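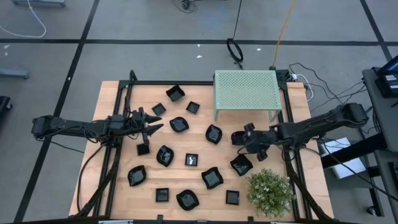 3.2 Gathering the demonstrations

We spent a good deal longer on the dishes than we had planned to, and we would encourage anyone repeating this work to do the same. Our early demonstrations in the Dakach set used matte objects spread far apart, and the policy learned from them did well until it met anything glossy. For the second round we therefore filled the table with black dishes, small square ones mixed in with larger curved and wavy bowls, and left them fairly close together (Figure 2). The highlights inside the bowls shift as the head camera moves, and we wanted plenty of that in the training data.

Kausar Kakakhel and Spyros Radulović took turns driving the two arms, and each session ended after 70 demonstrations, when the operator's attention usually began to wander. Between demonstrations the dishes were moved by hand, with no fixed pattern, and the plant and the perforated stand were shifted now and then too, so that the policy would not come to lean on them as landmarks. Episodes in which a gripper bumped a neighboring dish were kept and labeled, a choice we return to in Section 3.3.

Figure 2. The two-arm table with black dishes, the green stand and the plant.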